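Packing food for a first archery elk hunt, how much is too much?

Posted by Noboru Sugiyama
11 April 2024

Hi all! I finally drew a tag after 9 years of putting in, and I am over the moon. It's an archery elk tag in the high unit behind Moltolville, and my brother-in-law and I are going in on foot from the Nava trailhead. We'll have one base camp and hunt out of it every day. I've shot whitetails from a treestand since I was a kid, but I have never stayed out more than a night at a time, and I've never hunted anything bigger than a deer.

Gear I think I have under control. Bow is shooting great, boots are broken in, and I'm up the stairs at work with a loaded pack every lunch hour (my coworkers think it's hilarious). Food is where I'm stuck. My first try at a list came out so heavy I laughed out loud when I lifted it. My second try would have had us starving by the middle of the trip.

How do you all plan it? Do you go by weight, by calories, or just by what you know you'll eat? And do you bring a stove for every meal or only for supper? We'll do a practice weekend in June, so I have time to try things out.

Thanks in advance, this site has already taught me a ton!

Reply from ridgerunner_686

Congratulations on the tag! You're going to have a blast. I've hunted the Fillholm side of that same range a bunch of times and there is nothing like hearing a bull light up in the dark while you're still pulling your boots on.

I plan by the day. Every day gets its own gallon zip bag, and everything I'm going to eat that day goes in it — breakfast, all the snacks, supper, drink mix, even the coffee. When the bag is empty, I'm done eating. It keeps me from raiding the good stuff early, and I can grab one bag and go if we decide to chase a bull over the ridge and sleep there.

Before any of it gets bagged I pile everything up at home and look at it for a few days. I add things, I pull things out, my kids steal things. By the time I pack, I've usually talked myself out of a third of it. 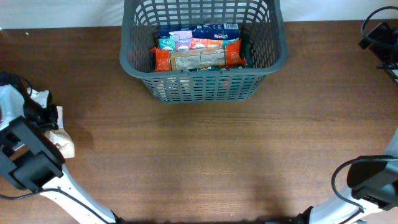

The big thing I learned is that your taste changes up high. Stuff I love at home, like chocolate bars and sweet granola, I can't stand by day 4. What I want is salt and fat. Peanut butter, hard cheese, summer sausage, tortillas, corn chips crushed down into almost nothing. So mix it up a lot more than you think you need to, and don't let one flavor take over the whole bag.

For the stove, I only light it twice a day. Hot coffee in the morning, hot supper at night. Middle of the day I'm glassing or napping under a tree and I don't want to mess with it. If it's raining sideways I make an exception and have soup, and that soup is the best thing I've ever tasted.

Use your June weekend for this! Eat only what's in the bags, hike hard, and write down what you brought home uneaten. That list is worth more than anything I can tell you.

One more thing — leave a cooler with ice and real food in the truck. If you get a bull down you'll be making trips out with meat, and a cold sandwich at the trailhead between loads will make you want to sing.

Reply from Mimier Creek Bowhunter

freeze dried and jerky. done. we take 2 suppers extra in case the weather turns and that's it

also hang your food, there are bears in there

Reply from okie_in_the_timber

Agree with ridgerunner on the daily bags, I switched a few seasons back and won't go back! I'd add that you and your brother-in-law should each carry your own food and not split it up. My partner and I shared one year, he had all the suppers, and he ended up on the wrong side of the canyon at dark with an elk. Great night for him. I had a granola bar.

Good luck up there and please come back and post how it goes!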